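Equipment notebook, Plindow handling lab
May, entry on second-half purchases

The shelf-picking cell is to be costed again before the request is submitted. The previous estimate covered the arm and its controller only and left out hands, glove covers, cabling and spare brackets. These items are now entered on separate lines.

Skover has quoted 643 per replacement glove cover set, with delivery in 30 days. Testeo offers a comparable set on a minimum order of six, which exceeds the consumables line as it stands. The Skover quote is carried forward for the present.

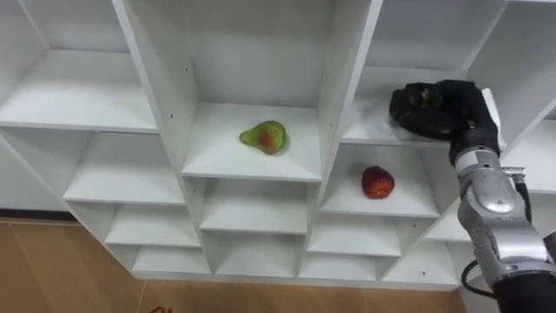

Should the spare hand be bought in the same order as the second arm?
The spare hand should be ordered first, as the second arm cannot be commissioned until the Bíró mounting plate has been approved.

Fruit for the shelf trials (pears and apples) will continue to be charged to consumables. An allowance of 300 is entered for the period. The white cubby unit is retained; no new furniture is requested.

Open points:
Cable lengths for the second arm, to be measured at the cell before ordering.
Written confirmation from Skover that the quoted price includes shipping.
Service contract: one year or two. Testeo has been asked for both prices.
Wrist collar fit with the Bíró plate, drawing requested.

The revised sheet is filed with the earlier estimate. Colleagues are asked to enter corrections in the right-hand column and to leave the original figures legible.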